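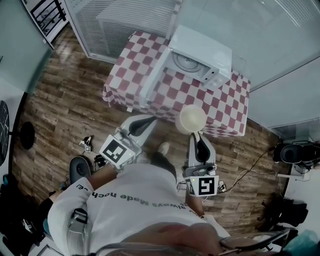 Bowl at the edge of the table, microwave already open. Saturday at Dunmore.

tessel_k
I promised a report from the Broltia open day, so I write it while I still remember. I went for the microwave station, the one with the checkered tablecloth. You hold one gripper in each hand, each with a white marker cube on top, and you do the kitchen task yourself. Later they use the recordings to train the arms. Aoi Takeda explained it very patiently, also to the children.

They told us they have 1,384 recordings of this task and they want many more. My turn was 30 minutes. The bowl is harder than you think. The two fingers hold it only by the rim, and when you turn your wrist, the bowl wants to turn also.

Rarach
Thanks for the report. Did you see any arm do the task alone? For me this is the only question.

tessel_k
No, only the recording part. The arm demonstration was at 4 p.m. and my train was earlier.

Rarach
Then I am not so impressed, sorry. A person with grippers can put a bowl in a microwave, this we know already.

lolline_fan
I stayed for the arm. It did the bowl five times and dropped it one time. It was slow – my coffee was cold before it closed the door – but it was the real thing, with no remote control. Carol Lambert stood next to it with her hand on the stop button and answered questions.

Rarach
Same bowl and same table as in the recordings?

lolline_fan
Same table, other bowl. A blue one, a bit deeper.

Rarach
OK, this is better than I expected. I still would like to see it in another kitchen.

mbo40
Question for tessel_k: are the grippers heavy? I have a bad wrist and I want to try it in March.

tessel_k
Not heavy at first, but after 20 minutes I felt it in the forearm. Ask for a break between the runs, they are friendly about it. And wear flat shoes, you stand the whole time.

mbo40
Good, thank you. I will write to them this week.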